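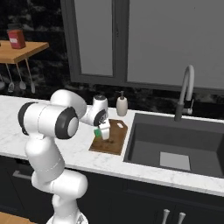 The Kitchen Upstairs

Sreekumar Mudaliar washed pots at Plikgate for a good part of his working life, and when you ask him what he does now he looks a little embarrassed and says that he still works in a kitchen. It has a white marble counter, a deep gray sink and a wall of black marble that he thinks is far too fancy. He has never stood in it. It lives on a computer on the second floor, above the loading dock, and from six in the morning until the lunch rush he sits in front of it and watches a white robot arm learn to behave itself near a cutting board.

Plikgate cooks for hospitals, schools and a couple of office towers, 2,000 meals on an ordinary day and more when August camp season is on. Like most places of its kind it has always had trouble keeping people in the dish room and on the wipe-down shift, which is hot, dull work that starts early and ruins your hands. Last year the owners decided to bring in arms for some of it. Before any arm touches a real counter, though, it has to practice in a simulated kitchen, using software called Falteo, and that practice needs somebody to look after it.

The surprise, at least for the people downstairs, was who got asked. The first plan was to hire from outside. Then Vasanthi Palaniappan, the kitchen manager, sat in on a demonstration and noticed that the arm was going over a board in tidy little circles and leaving the handle end alone. "Anyone who has ever cleaned a board would have seen it," she told me over a very large cup of tea. "The young man running it was so clever, and he was so pleased, and I thought, oh dear, we need Sreekumar up here."

So up he went, with a new chair and a raise he says his wife approves of. His job is to set up the runs, watch them, and write down in plain words what went wrong. The arm lowers its gripper over the board, something small and green in its fingers, and he leans toward the screen the way other people lean toward a ball game. He has logged 2,786 runs so far. His notes are wonderful reading, by the way. "Too shy," says one. "Coming in like it is late for a bus," says another, and the engineers at Sutter, the firm that set up the system, have started using his phrases in their own meetings.

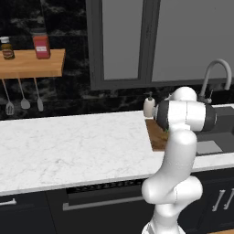 He showed me how he can look at the same counter from different spots, and how much that matters to him. From one side a reach can seem perfectly sensible, and from another you notice that the wrist is going to be a nuisance to whoever wants the faucet. Real kitchens are crowded, and he thinks about the person who isn't on the screen. Where would she be standing? Which hand would she use for the soap? He asked for changes to the way the arm pulls back after a task, a bit higher and a bit slower, and he got them.

There are 17 people on the wipe-down and dish shifts, and I wanted to know what they made of all this. It depends whom you catch, and when. Several told me they'd be glad never to scrub another board. One woman, who has been there longer than the current ovens, said she liked her mornings as they were, with the radio on and everybody talking, and she doubted an arm would add much to the conversation. Palaniappan doesn't brush that aside. She has promised that no one on those shifts will lose hours during the first year, and she has put it in writing, but she also told me plainly that she can't speak for the year after.

What has changed already is the walk up the stairs. Two people a week now spend a morning with Mudaliar, learning to run the simulator and arguing with it — he encourages the arguing. Some take to it right away. Others are bored silly by ten o'clock and go back down happy, and Palaniappan counts that as a useful morning too.

The first real arm is due in the Grenitz Street kitchen, the smaller of the company's two, where it will start with boards and nothing else. Mudaliar will be downstairs for that. He has asked for his old locker back, and he has already been in to move the soap to the other side of the sink, where he says it should have been all along.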